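Ott Kütt
September 3, 2023

1/ Long thread about the Triditz arm kit. Several people wrote to me in July and asked if they should buy it for teaching or for a demo stand. I promised an answer after I had worked with it properly. Now I have, so I will try to be fair.

2/ First, what you get. One arm, one two-finger gripper, a wrist camera, a stand for a second camera, and the software license for one year. The computer is not included. I think this should be written in bigger letters on the order page.

3/ The food set is a separate article. It is called the burger pack and you pay 200 extra for it. I bought it from the reseller in Skillemdale, who also answered my emails faster than the maker did.

4/ Setup took me one long day. The printed manual is 38 pages and good until the camera calibration. There it becomes two paragraphs and a link, and the link goes to an older version. If you get stuck at this point, use the forum. Search for "second camera offset".

5/ My test was simple: build the burger from the bottom bun up, one layer at a time, with the layers taken from the racks at the sides of the tray. I wanted to see it from the wrist camera and also from the fixed one, as your students will see both.
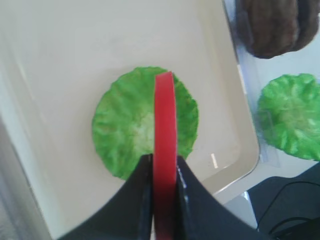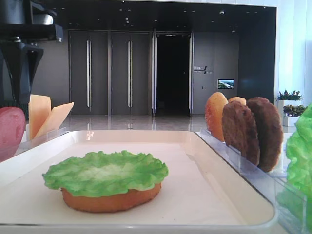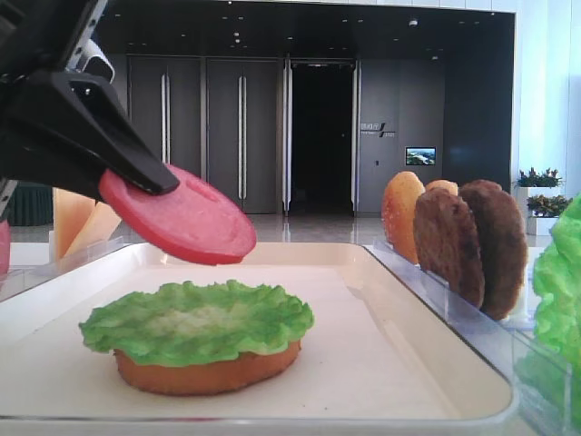
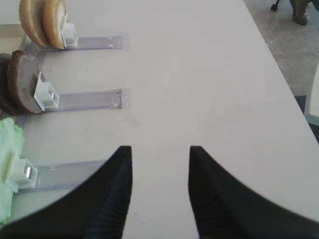
6/ The gripper is the part I get the most questions about, so I start with it. The fingers are wide and stiff, and the closing force is set in software in very small steps. For thin things you will need these steps. Look at the third picture, where the jaws hold the tomato slice tilted over the tray. A slice like this gives the fingers only a little to hold, and if I set the force too low it turned in the grip before it arrived. With the default profile I lost it often. With my own profile it was much better.

7/ I recorded 194 full attempts with my final settings. I will not give you a success rate, for one reason: I changed the light in the room during the second half, and so the number would be mixed from two different things. When I repeat it in one light, I will publish it.

8/ What I can say already is where the mistakes came. Most of them happened at the pick. The placing was good almost every time. Lettuce was the worst, with its frilly edge. The software looks for an edge and finds too many of them.

9/ About the racks. Everything in them stands upright, and this is a clever decision, as the fingers can come down on both sides of a piece. The clear plastic looks nice too. But for the camera, clear plastic is difficult – it gives reflections and the depth estimate jumps. I put matte tape on the inside of one rack and the jumping became smaller. I would like the maker to sell a matte version.

10/ The wrist camera deserves a good word. The picture is sharp at a short distance and the delay is small enough that I could drive by hand with it. Its weak side is that the fingers cover a big part of the view when they are near the piece. You learn to trust the fixed camera for the last centimeters.

11/ Noise: low. I could speak with a visitor next to it without raising my voice. The power supply has a fan that is louder than the arm itself – please put it under the table.

12/ The software. The recording tool is the best part of the whole kit. You press one key, do the task, press again, and both video streams are saved with the joint positions in one folder. The training tool is slower and it gives error messages that only a programmer will understand. I am a programmer and I did not understand all of them.

13/ Support. I wrote to them three times. Two answers came in one day. The third question was about replacement finger pads, and for this one I waited 32 days. The answer was polite, and the pads are now in the web shop, so maybe I helped a little.

14/ Comparison with the Siliņa kit, which many of you own. The Siliņa arm is lighter and easier to carry to a school. The Triditz is stronger and repeats its positions better. If you move your equipment every week, stay with Siliņa. If it will stand in one place, I prefer Triditz.

15/ Would I buy it again? Yes, with the burger pack, and with a second pair of finger pads in the same order. For a beginner who works alone I would say wait for the new manual.

16/ My settings file for the gripper is free for everyone. Write me a message and tell me which software version you have, because the file for the old version will not load in the new one.

17/ Next I go to Kotuvville for a two-day workshop with the same kit. If you are coming and want me to try some special object, please tell me before I pack. It should be smaller than a bun and not made of glass.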